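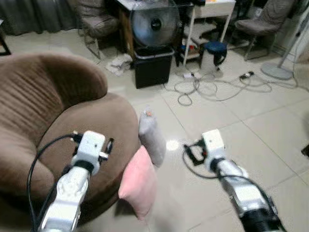
Mtshali, Film Audiences Group, Lirkau

Figure 1. Brown upholstered armchair with two small pillows at its side.

4.2 Repeat casting and audience recall

We coded the credits of 2749 features held by the Brullum archive and released after 2000. A supporting actor was counted as recurring when the same director cast him or her in more than 60 percent of that director's films. Uncredited parts were left out — the archive lists them unevenly. Viewers then matched names to roles using the Zovby recall form. Recurring actors were matched more often in comedies than in dramas. The gap narrowed when screen time was held constant (Table 2), and it was not significant for films with ensemble casts.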